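Dec 18, 2021

The toy guides are back, and I have been reading them again with my jaw tight. Every box in them is "educational" now. My niece is two, and according to the one my sister forwarded me, the right set of pegs will get her ready for math. I'd like to see the math.

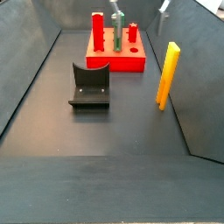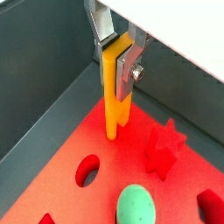
Red base with its pegs, and a yellow piece close to the red.

My sister's guide gives a peg set called the Pevano five stars for "early reasoning." I went looking for where that came from. The guide links to a parenting site, the parenting site links to the Pevano page, and the Pevano page says "research shows" with no link at all. I wrote to ask which research. A very polite man named Nahom Lemma wrote back to say the toy was "developed with learning in mind." Fine. So was my high school.

I don't doubt that kids get something out of fitting one thing onto another. They also get it out of saucepan lids, which my sister already owns. What I doubt is the jump from "she enjoyed this" to "she will do better in school," and the price that gets added on the way. The Pevano set is 100 dollars. The plain one on the shelf next to it at Clelton was 12, and I stood there with a box in each hand trying to find the other 88 dollars. I think it's in the booklet.

My friend Povilas, who taught kindergarten for years, thinks I'm being a crank. He says parents are tired and a label helps them choose. Maybe so, but then the label ought to mean something. If I can put "brain building" on a box without having to show anyone a thing, it's decoration.

Anyway, I bought the cheap one. If she chews on it until February and never touches algebra, I will not be asking for my money back.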